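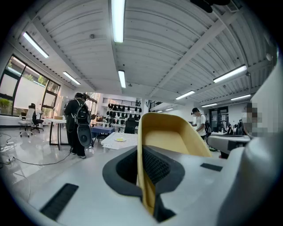

Mirsad said the blue cloth would have to stay, whatever else got moved on Friday, and he said it over the phone with his mouth full, so that Kamol had to ask him twice.

"The cloth stays," said Kamol, and wrote it on the back of his hand, having left his notebook at home again.

He had been given the job of getting the long room ready for Miltulard, which was what they called the big spring supper, after the street where the first one was held (there had been soup for 80 that year, and bread for a good many fewer). He liked the room best in the daytime, with the leaves outside the tall windows and the floor shining all the way to the back wall, and he was apt to stand there longer than the work called for, thinking about where his mother would have put the chairs. She had firm ideas about chairs. She would have had them by the windows, every one, so that people could look out when the talk ran dry.

He called Mirsad back a little before noon.

"What about the white tables?"

"Leave them near the cloth. People like a place to set things down, and then they forget what they set down, and then they have to come back on Saturday and we get to see them again."

Kamol thought this over, and it seemed to him a kind way to run a supper.

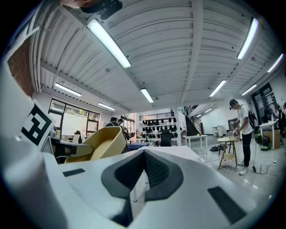 The long room, with its lights on.

By four he had moved one chair a foot to the left and then moved it back, and he went off down the stairs to buy the bread.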